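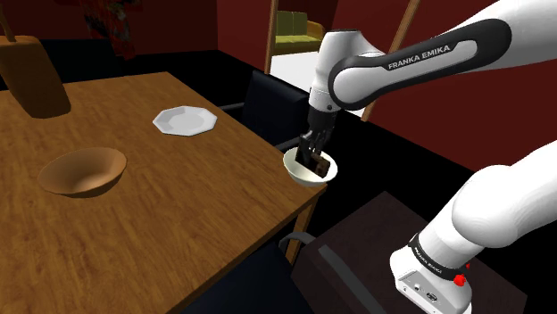 Block in the fingers, white bowl, dining room set. Rendered Thursday night.

Monley, the dining room build

Welcome to the Monley page! Monley is what we call the simulated dining room that Pejman Azimi and I have been putting together since June, mostly on the old desktop in my spare room and partly on the big bench at Sartori, the shared workshop two streets over where we both pay for shelf space. It started as a kitchen. The kitchen had too many cupboards and I got sick of hinges, so now it's a dining room with red walls, and I'm very fond of it.

The job we're working on is picking a block out of a bowl. You'd think a block would be the easy bit (flat sides, square corners, what more could a gripper want?) but put it in a bowl and everything changes. The sides slope in, the block tips over and leans on something, and the fingers have to come down inside the rim without clipping it. I like this render because the block is standing partly upright and you can see it above the rim. In a lot of the saved ones it's buried and you're squinting at two black fingertips.

A few bits about what's in there, for the people who asked at open night.

The arm
White and black, with the maker's name in big letters on the band and again in tiny ones down on the base collar. I spent a silly amount of time getting the small lettering to stay sharp at this size. Pejman says it's the only part of the project I've properly finished, and he may be right.

The pedestal
Dark brown wood with a flat top and a lighter front edge. I modelled it first and I want to make a real one to match, just as a stand for the little desktop arm we're piecing together at Sartori. That one is a much humbler thing, all printed brackets and hobby servos, and it lives in a milk crate when we're not there. I've got the timber cut for the top already. The legs are another story, I measured them off the wrong drawing and they came out 13 mm short, so they're going to be somebody's plant stand.

The tableware
There's the octagonal plate at the back, the light brown bowl, and the tall wooden board on the far left, which I added one evening for something to look at. Round bowls gave us more grief than anything else in the room. Our first collision shape for a bowl was basically a solid lump, so the block sat on top of it like a hat. Now each bowl is built from a ring of thin wedges and the inside behaves like an inside. The plate got the same treatment and was done in an afternoon - eight sides is a very friendly number.

The furniture
Black chairs, and through the doorway there's an olive-green sofa in the next room. Does a gripper need a sofa? No. But we want the backgrounds busy, because the desktop arm is going to be looking at my real house, which has a great deal of stuff in it, and a plain grey void would be no practice at all.

The numbers, such as they are
We did one long batch of 1000 starts with the block dropped in a bowl at a different angle each time. 872 ended with the block counted as lifted by our script. I was thrilled for a full day until Pejman went through the log and found that the script also counted a block that had been flicked upwards and was on its way to the floor. So that total is coming down. We've changed the check so the block has to stay between the fingers for a bit, and I'll post the new total when the batch has run. It takes 19 hours on my machine and the fan is not quiet, so I start it before we go away for the weekend.

What's next
Softer lighting, as the floor in the adjoining room comes out very bright and the dining room floor is nearly black. A second block, in a lighter colour, so that we can ask for one or the other. Then the pedestal, with legs of the correct length. Kamran Yazdani has offered to show me how to do a decent edge on the bandsaw and I plan to hold him to it.

If you're at Sartori in the evening and you see a milk crate with wires hanging out of it, that's ours, come and say hello. You're welcome to the bowl shapes too if you're building something similar. Drop me a note through the members' list and I'll send the files over, wedges and all. The ring for the big bowl is a little lopsided on one side and I haven't found out why yet.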